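We use cookies to remember your basket and to see which pages people give up on. Accept all | Manage preferences

Frequently Asked Questions

Pallitz Clock Repair is two people and a long bench. Karine Penner does the movements, Norbert Zeman does the cases, the dials and most of the sighing. These are the things we get asked, in the order we got tired of typing them out.

Do you repair every kind of clock?

Mechanical ones, mostly. Wall clocks, mantel clocks, carriage clocks, cuckoos (with reservations) and grandfather clocks if you can get one to us or live within 60 miles. We don't do wristwatches. We don't do the clock on your oven either, though we sympathize.

My clock stopped. Is it broken?

Maybe. Wind it first. You'd be surprised how many clocks arrive here in a blanket, driven across two counties, wanting nothing but a key and half a minute of attention. If it's wound and still won't go, check that it stands level and listen to the tick. An even tick is good. A tick that limps like a man with one boot is a clock that's out of beat, and you can often fix that by nudging one side up with a folded card.

Can I oil it myself?

You can. Please don't use cooking oil, sewing machine oil or the spray from the garage. Karine once spent most of a Sunday getting what she believes was salad dressing out of a Bragança mantel clock. If you've already sprayed it, just tell us. We'll find out anyway, and it's cheaper if we know.

What does a repair cost?

A full strip, clean and reassembly on a plain wall clock is $570. Striking clocks cost more and chiming clocks cost more than that, for the simple reason that there's more in there to go wrong. An estimate is free if you bring the clock in. An estimate from a blurry photo is also free, and worth about what you'd expect.

Is it worth fixing?

In money, often no. We see a lot of Lolora kitchen clocks that would sell for less than the repair, and their owners go ahead because it was Grandma's and the house sounds wrong without it. That seems a fair reason to us. We'll tell you the likely value if you ask, and keep quiet if you don't.

How long will it take?

Longer than you'd like. The usual wait is ten weeks, and then we run the clock on the test wall for two more. Anything that comes in after the start of November will not be home for Christmas, no matter how nicely you ask or what you bake.

Why does my clock strike the wrong hour?

Somebody moved the hands backward, or it ran down partway through a strike. On many older clocks you can put it right by lifting a small wire under the movement until the count catches up. On others you can't, and pulling at wires will only make it worse. Send us the maker's name and we'll tell you which sort you've got.

Do you sell parts?

We have 3,000 or so odd wheels, hands and keys in drawers that Norbert says are sorted. He's the only one who can find anything in them. We also stock new Umico suspension springs, which fit more clocks than the packet admits.

Can you make my clock quieter?

We can stop the strike and leave the tick. Stopping the tick is your job, and you already know how.

What's the best way to reach you?

By phone, in the morning, before we've got our hands in something greasy. Let it ring a while. Email gets answered too, usually after closing, and usually by Norbert, so expect short sentences.

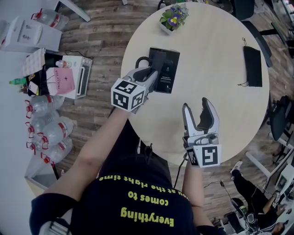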